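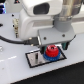
Photo: Laitinen

The arms came to Flakden's gear bench in August. Seven people used to set the small toothed parts on trays by hand, more than 2,757 a shift. Now they refill trays, clear jams and check fits, and three of them have trained to adjust the grippers.

Pay went up for those three. The others kept their rate but lost the evening shift, and with it the extra money. Breaks are still 40 minutes. Several workers said their wrists hurt less and the day feels longer. Flakden plans a second bench next year.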